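### 4.2 Early voting and the distance to the collection point

The second question of our study is whether the removal of a collection box changes who votes early, or only how they do it. In the municipality of Trandell, the council closed the box outside the library in August, after a complaint about the opening hours. The box in Plarport remained in use. The two places have a similar age structure and the same ballot paper, and the electoral office is placed in Plarport. For this reason we treat Plarport as the comparison area in the rest of this section.

We sent a short questionnaire to 500 registered voters in the two areas together. The respondents were asked which way they had returned their ballot, how long the journey took, and whether they combined it with another errand. The last item was added on the advice of Gerardo Agbayani, who had noticed in an earlier round of interviews that many people do not think of returning a ballot as a journey of its own. They pass the box on the way to work or after shopping for food, and when the box is gone they must plan the trip separately.
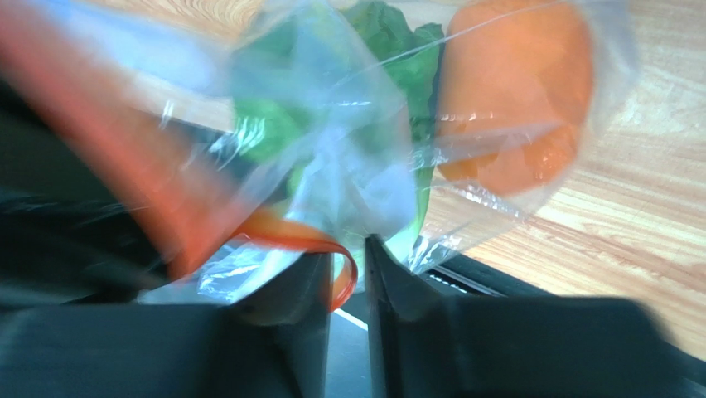
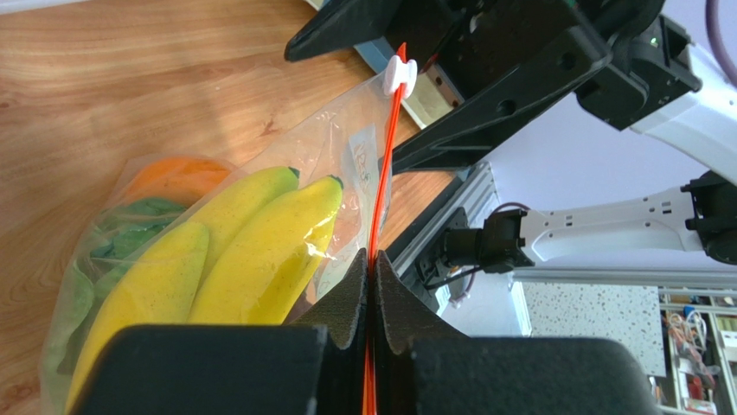
**Figure 3.** Fresh food in clear plastic bags: leafy vegetables with a large orange item (first), three bananas (second).

The answers to the errand item divide the respondents more clearly than the answers about distance. Among those who combined the return with something else, the travel time had almost no relation to the choice of method. Among those who made a separate trip, a journey of more than 40 minutes made the postal return much more common. We found this pattern in both areas, but it was weaker in Plarport, where the bus stops close to the box.

It is necessary to be careful with the direction of this effect. A person who already prefers the post has little reason to remember how far away the box is, and may give a longer time than the true one. Kvam's earlier study of the Myklebust district met the same difficulty and solved it by measuring the route from the home address. We could not do this, as the addresses were removed before we received the file. We have instead repeated the analysis without the respondents who gave no street or bus line for their journey, and the main result stays the same.

A further limit concerns the court case. The complaint against the Trandell box was dismissed while our questionnaire was still open, and the local newspaper, the Stukier, wrote about it on its front page. Some respondents may have answered with this in mind — two of them mention it in the free comments. We did not exclude these answers, but they are marked in the appendix, and the reader can compare the tables with and without them.

Section 4.3 turns to the rejected ballots, where the signature rules are of more importance than the method of return.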